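Who Gets Paid When You Borrow a Book?

Borrowing a book from the library is free. You probably knew that. You may also have noticed that writers need to eat lunch, and that lunch is not free. So how does a writer get paid when a whole town reads the same copy?

Let's start with the easy bit. The library bought that copy. It went to a bookshop or a supplier, handed over some money, and a small slice of that money went to the writer. It really is small. If a book were a pizza, the writer would get about one piece, and somebody would already have picked the olives off it.

After that, the library owns the book and can lend it out until the cover falls off. One reader or a hundred, the writer's slice stays the same size.

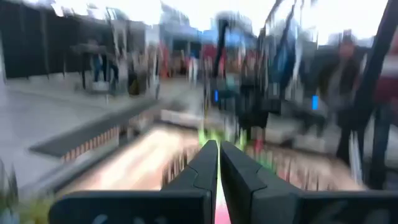

Writers thought about this for a while (they are good at sitting and thinking) and came up with an idea called public lending right. It says that if your books are sitting in libraries where people can read them for nothing, you should get a little payment to make up for the copies those people didn't buy. The money comes from the government and not from you, so you can put your piggy bank away.

Different countries do the sums in different ways. Some count how many times a book is borrowed. Others count how many copies are on the shelves, even if one of them has been holding up a wobbly desk since November.

Let's try it with a town called Stultongate. Stultongate has a library, a duck pond and a very popular book called Rendar and the Soup Dragon. Last year it was borrowed 1137 times. The year before, it was borrowed 1371 times, but that was the year it rained all through the holidays and the ducks were the only ones outside.

If Stultongate paid two cents for each loan, the writer would get $22.74 for last year. That won't buy a castle. It might buy a decent lunch, which is where we came in.

Now imagine the same sum in every town in the country. A favourite book can earn its writer enough to pay a few bills. A book hardly anyone borrows earns hardly anything, and its writer gets a very short letter.

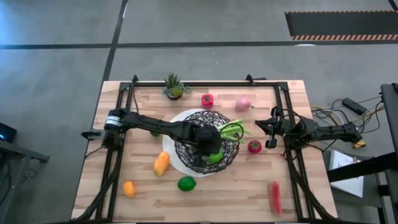
What about the person who drew the pictures? Illustrators can often get a share too. So can translators in some places, as they had to write the whole book over again in another language without changing what happens. If Rendar's book came from the far-off land of Tedia, somebody had to work out the Tedian for "soup dragon", and that person deserves lunch as well.

Writers usually have to sign up before they get anything. They fill in a form and list their books. Some of them find the form harder than writing the book, and it has fewer dragons.

Do you have to do anything? Not really. You borrow the book, read it, and bring it back more or less the shape it was when you took it. Borrowing it 1612 times in a row to help your favourite writer is kind, but the librarian will want a word, and other people might like a turn with the soup dragon.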